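音楽文化演習II 期末レポート
自主レーベルはどのように「音の家」になるのか
カセットレーベル「Fustgate」と、そこから出た一枚のアルバムをめぐって

1. はじめに

この演習でレーベルをテーマに選んだのは、正直に言うと、かなり個人的な理由からです。一年生の冬、先輩に借りたカセットの中に、Kraghというノイズ/ダークアンビエントのユニットの作品が入っていました。最初は洗濯機の音かと思ったのですが(失礼な話です)、二回、三回と聴くうちに、低いうなりの奥で小さな旋律がずっと鳴っていることに気づき、それからすっかり夢中になってしまいました。そのカセットを出していたのがFustgateです。調べてみると、運営しているのはFrancine SandhuさんとNormand Sandhuさんの姉弟で、二人とも昼間は別の仕事をしているとのことでした。メールを送ったところ、驚くほど丁寧なお返事をいただき、そこからこのレポートが始まりました。

2. 調査の方法

調査は三つの方法で進めました。まず、Fustgateのカタログ全点を順番に聴き、曲数、収録時間、主な音色をノートに書き出しました。次に、Sandhu姉弟とKraghのメンバーであるCirilo Orozcoさんに、それぞれオンラインでお話をうかがいました。最後に、カタログの中から一枚を選び、全曲を細かく聴き込みました。選んだのはKraghの『Stenetus』です。

聴取は毎週火曜日の夜に、同じヘッドホン、同じ音量で行いました。体調によって印象が変わるのではないかとOcéane Lévesqueさん(同じ班で、録音を担当してくれました)に指摘され、途中からはその日の気分も一行だけ書き添えるようにしました。これが後で読み返すと意外に面白く、疲れた日のほうが高い音についての記述が多くなっていました。

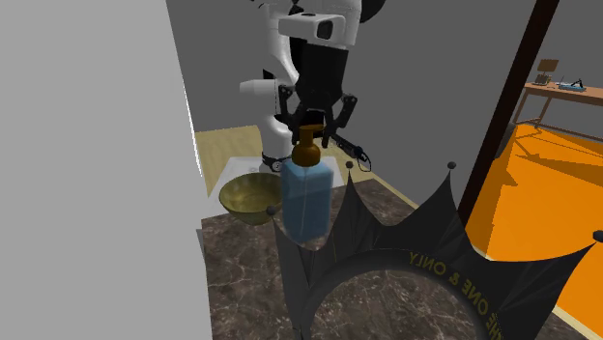
インタビューは一人につき一時間ほどの予定でしたが、Orozcoさんとの回は話がはずみ、気がつけば二時間半を超えていました。文字起こしはLévesqueさんと半分ずつ分担しました。機材名がどうしても聞き取れないところがいくつかあり、後からご本人に確認していただいています。快く応じてくださったことに、この場を借りてお礼を申し上げます。

3. Fustgateの歩み

Fustgateのカタログは現在36タイトルあります。最初の作品はNormandさん自身のドローン作品で、姉のFrancineさんがジャケットの版画を彫りました。当時はレーベルを続けるつもりはまったくなく、友人に配って終わりのはずだったそうです。ところが、受け取った友人の一人が「自分のも出してほしい」とテープを送ってきて、断りきれないまま二作目が決まりました。Francineさんはこのときのことを、「郵便受けに仕事が入っていた」と笑いながら話してくださいました。

一作あたりの製作数は少なく、いちばん多かった『Stenetus』でも238本です。再発の要望は今でも届くそうですが、Normandさんは同じ形での再プレスをしない方針を守っています。理由をたずねると、しばらく考えてから、「次のテープを作る時間がなくなるから」と答えてくださいました。希少価値のためだろうと勝手に予想していた私は、少し恥ずかしくなりました。

所属する作家の音楽性は、硬いリズムを前面に出したものから、ほとんど動かない持続音まで幅があります。それでも続けて聴いていると、どこか共通した手ざわりがあるように感じられます。この点についてはNormandさんのマスタリングが大きいのではないかと考えました。どの作品でも高域が控えめに整えられていて、音が耳の少し手前で止まるような印象があるのです。

4. 『Stenetus』を聴く

『Stenetus』は全9曲で、Kraghにとっては初めてのフルアルバムです。それまでのKraghは、Orozcoさんと声を担当するPhyllis Kettleさんとの即興演奏を、ほぼそのままテープに収めるやり方をとっていました。今回は演奏を一度すべて録りためてから、半年かけて編集したそうです。録音の断片は全部で362にのぼり、使われたのはそのうちのごく一部でした。

一曲目は、Kettleさんの息の音から始まります。言葉はなく、吸う音だけが左右に少しずつずれて重なり、二分ほどたったところで歪んだ低音が入ってきます。三曲目と四曲目は切れ目なくつながっていて、初めて聴いたときには曲が変わったことに気づきませんでした。個人的にいちばん好きなのは六曲目です。金属をこするような音がゆっくりと音程を持ちはじめ、最後には子守歌のように聞こえてきます。Orozcoさんによると、この音のもとは自転車のスポークだそうで、Lévesqueさんと二人で思わず声をあげてしまいました。

一方で、七曲目のリズムは少し単調に感じました。聴取ノートを見ても、この曲だけは三週続けて「長い」としか書いていません。編集に時間をかけたことで、即興の緊張感が薄れてしまった部分もあるのかもしれません。このことを恐る恐るOrozcoさんに伝えたところ、「ライブでは半分の長さでやっている」とのことでした。

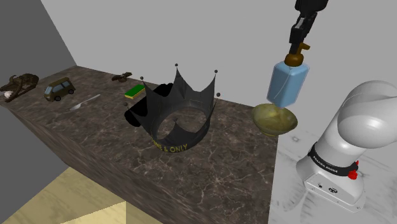 5. 考察と残された課題

レポートの題を「音の家」としたのは、Kettleさんのひとことがもとになっています。Orozcoさんとの回に途中から少しだけ参加してくださり、「Fustgateに送ると、自分の部屋に帰ってきたような音になって戻ってくる」と話してくださいました。マスタリングと版画のジャケット、それにSandhu姉弟の手紙のやりとりが合わさって、作家にとっても聴き手にとっても居場所のようなものができているのだと思います。

ただし、話をうかがえたのは運営側と一組の作家だけで、他の作家がどう感じているのかはまだわかりません。聴き手への調査も、時間が足りずに見送りました。マスタリングの特徴についても耳の印象に頼っているので、来年度は周波数の分析ソフトを使い、作家から届いた音源と完成版を比べてみたいと考えています。Normandさんからは、初期作品であれば元のテープを貸してもよいというお返事をすでにいただいています。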